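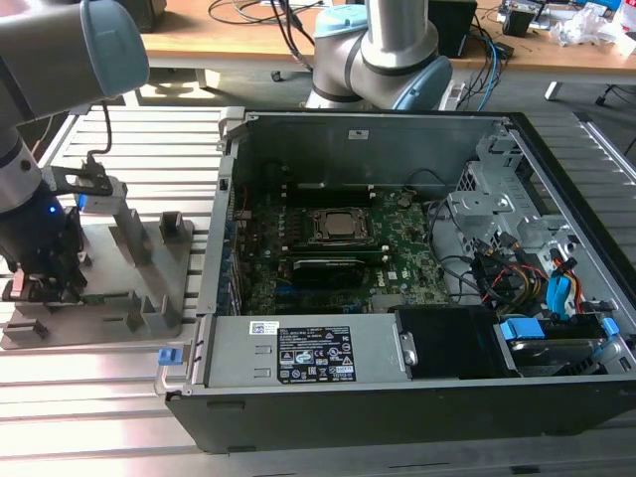

Ashworth cell -- fixture plate back on, pads changed
January
Jordan Pearce

Came in to the same fault Dean left on the board: module picked up fine from the case, then stalled on the way into the holder on the plate. Stopped the run at cycle 874. Log shows the force limit tripping in the last part of the insert move, always the same holder, never the others. So I left the computer side alone and started on the plate.

First thing was the plate itself. It had been off while the table was wiped down and whoever put it back (me, I think) tightened one side before the other. It was not sitting square to the slats. Loosened everything, pushed it up against the stop, nipped the bolts a little at a time going corner to corner, then tightened. Checked it with the square before and after. Should have done that last time.

Next, the holders. All printed in gray, all off the Trestetti drawing, but they were printed in two batches and the second batch came out tighter in the slot. The bad one is second batch. I ran a strip of fine paper through it, 20 strokes a side, blew out the dust and tried a scrap module by hand. It went in with finger pressure and stayed put when I tapped the plate. Did not touch the first batch ones. If you open those up the module leans, and then the arm can't get hold of it straight.

Pads after that. The old foam had a shiny line across it where the module edge sits, and one corner was lifting. Peeled both, cleaned the fingertips with alcohol, let them dry, cut new ones from the Astine sheet. Cut them a hair short of the fingertip so the corner can't catch on the holder. Press hard and leave them 10 minutes before closing the gripper on anything. The sheet is in the second drawer, there is enough for a few more changes.

Then re-taught the points. Order I used, so that we both do it the same way:

1. Home both arms. Second arm stays parked behind the case the whole time.
2. Jog over the plate with a module already in the fingers, speed down to 10 percent.
3. Line up above the slot, look from the front and then from the side, save the approach point.
4. Go down by hand in small steps until it seats, save, back out, repeat from the approach point.
5. Do the pick from the plate separately. Do not reuse the insert point with the gripper open.
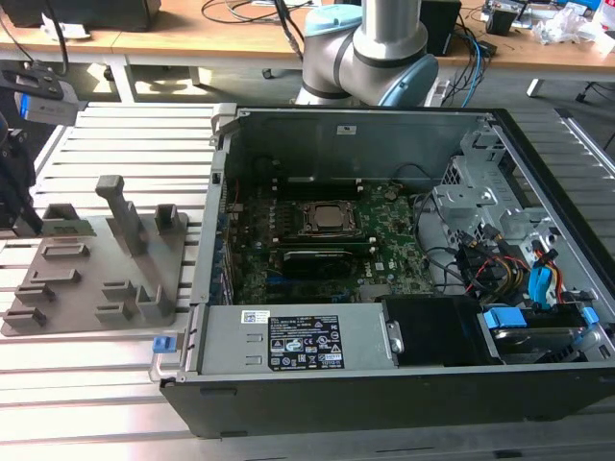

Step 3 is the slow one. It is easy to get the module level with the plate and still have it turned a little about the wrist, and then it rubs on one side of the slot going in. I had to go back to it twice. With the module held by its middle it was better than with it held near one end, so the pick point in the case got moved as well. Small change, saved under the Fukon job and nowhere else.

While I was in there I checked the cable at the wrist bracket. It was rubbing a bit when the joint turned all the way round. Gave it more slack and put a new tie on. Worth a look each morning until we know it has stopped moving.

Also checked the case had not shifted. It is the old Dell, on its side as usual. If anyone bumps it, the points on that side are no good and you have to do them over, so please don't lean on it to reach the back.

Force limit on the insert: it had been turned up at some point to get past the tight slot. Put it back to 70 percent of the full setting. If it trips again I'd like us to find out why before anybody raises it. Notes in the log say who changed what up to last month and then they stop. Please write it down, even if it is one line.

Ran the insert and pick by itself at slow speed after lunch, then at normal speed. No trips so far. I have not run the full job with the case side included, that is for tomorrow morning.

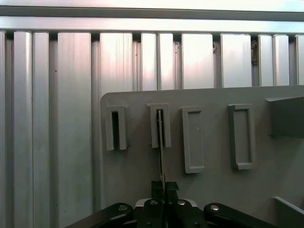 Dean Sedgwick: I'd hold off on sanding any more of the second batch. I have the drawing open and can add the clearance and print a fresh set tonight, then they're all alike and you only teach it once. Also the force limit was me, sorry. I meant to put it back.

Fine by me. Print the set, I'll keep the sanded one on until they are ready. When they go on, redo steps 2 to 5 for every holder, not only the bad one. Old ones go in the box under the bench with the batch written on the bottom.

Still open: full run, cable check first thing, order more Astine foam.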